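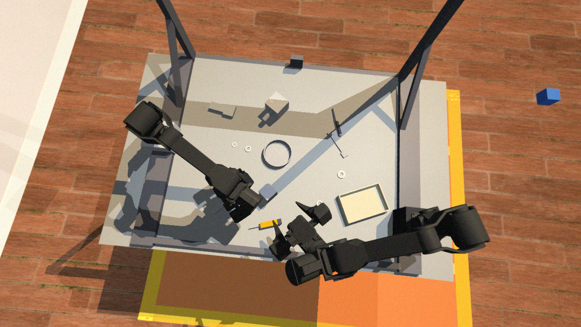 1/ Review of Stustus, the two-arm bench simulator from Oltidano. I have used the trial license for most of April and I promised some people here a longer opinion. I will write it as a thread. I paid nothing and nobody at Oltidano has read it.

2/ The package is a simulated worktable with two black arms, a set of tools and small parts, and a Python interface to control all of it. You get 12 ready scenes. My favorite is the one with the screwdriver, the shallow tray and the little white rings, and most of my remarks come from it.

3/ My background, so you can judge my judgment: I work on pick and place for small repair shops. My colleague Bayu Sopacua does the perception part and I do the motion part. We wanted a place to try our code before we risk real fingers on a real table.

4/ Installation. On my desktop it went without a problem. On Bayu's laptop the installer stopped with a message about a missing graphics library and did not say which one. The answer was in the manual, but in the chapter on cameras, where I would not look for it.

5/ The arms first. The joint limits are sensible and the self-collision check is on by default. I like this very much. In the simulator we used before, you could push an elbow through the motor beside it and get no warning at all.

6/ You can reach low across the near edge of the table with the right arm, and the elbow stays legal. For the work I do this is important. Many simulated benches are prepared in such a way that only the center is comfortable, and then your planner looks better than it is.

7/ Grippers. Two pointed fingers, position control or force control. The force mode is good with the tray. It is less good with the screwdriver handle: if I close at an angle, the handle tends to turn between the fingers. Maybe this is correct physics. I would still like to have a friction setting for each object, and now there is only one for the whole scene.

8/ The rings are the hard part. They are flat, small and white on a light gray table. A pointed finger can go into the hole if your calibration is very exact. Mine was not. I spent two evenings on this before I understood that the error was in my tool offset and the simulator was innocent.

9/ Lighting, and here I want to give real praise. The sun is strong and low, and the shadows have hard edges. You see long strips from the posts and a big ragged one from the left arm. A soft, even light is more beautiful, but our workshop does not have soft, even light.

10/ Bayu's detector did not like these shadows. In the default light it took the corner of a shadow for a part, again and again. He was annoyed for one day and then he was happy to know it. You can change the angle and the strength of the sun from the script, in one line each.

11/ The background is also a little strange, with brick-colored planks, orange and bright yellow on the floor, and a small blue block alone out there. Bayu likes it for his work. I find it tiring to look at for a whole afternoon. There is a plain gray floor in the options if you are like me.

12/ The objects. Here I am less satisfied. Some are very clear, like the screwdriver and the hoop. Others I still cannot name. In my favorite scene there is a gray-brown block with a pointed top and a knob on the side, and in the object list it has only a number. If I write a report for a customer, I need a name for the thing.

13/ You can import your own meshes. I brought in a hinge and a small bracket. The hinge came in well. The bracket came in at the wrong scale, and I had to convert it from inches by hand. After that it behaved normally.

14/ Contact between two arms. I asked both arms to hold the hoop and turn it slowly. In build 45 the hoop began to shake and then it jumped away from the table. I reported it with a small script that repeats the problem.

15/ Esmaeil Shirazi from their support wrote me back the next morning with two questions, both good ones. Build 46 came later in the month. In this build the hoop turns without shaking if I keep the speed low. At high speed it still trembles a little. I told him this also.

16/ If you start now, please take build 46 directly. My older scene files opened in it, except one where I had changed the rail by hand. I think that was my own fault. The manual says clearly not to do it.

17/ Speed. With one camera and shadows on, it runs a bit faster than real time on my desktop. With the cameras off it is much faster, and I could leave roughly 400 attempts running overnight. The log file in the morning is large but it is easy to read, one line for each attempt.

18/ One warning about the log: "success" means only that the object is inside the tray region at the end. It does not care if you dropped it from high up. I wrote my own check for the height of release and my nice result became a less nice result.

19/ Comparison. Before this I used Nisbet for about a year. Nisbet has a better editor, you can drag an object with the mouse and it lands where you expect. In Stustus you type the position and the rotation, and I often rotate in the wrong direction the first time. For two arms working close together, I prefer Stustus clearly.

20/ I tried also Pident, but only for a short time, so take this with care. It felt lighter and quicker to learn. I did not find a way to get both arms on the same clock, and for my task this was the end of the test.

21/ Documentation. The English is simple and correct, I am thankful for this. The examples are short and all of the ones I tried did run. What is missing is a page about errors. When the planner fails, you receive a code, and the meaning of the code is nowhere that I could find. Esmaeil sent me his own list by mail. I hope they will publish it.

22/ Transfer to the real arms. I can say only a little. The approach motions came over almost without change. The closing of the gripper needed new values. I have not tried the rings on the real table yet, and I am not in a hurry to do it.

23/ Who should buy it? If you have one arm and want to move boxes, I think it is too much tool for you. If you have two arms on one bench and small metal things between them, ask for the trial. Start with the tray scene, keep the default sun, and check your tool offset before you blame anything else. I speak from experience.

24/ My wishes for the next build: friction for each object, real names in the object list, a page for the error codes, and a mouse drag in the editor. The first one I would even pay extra for.

25/ The open trial can be requested until April 30, 2018, according to their page. We have decided to take one seat for our office. Bayu and I will share it, he has the mornings.

26/ Some of you asked for my script for the height of release. It needs cleaning, half of the comments are in my own language. I will post it under this thread when it is readable.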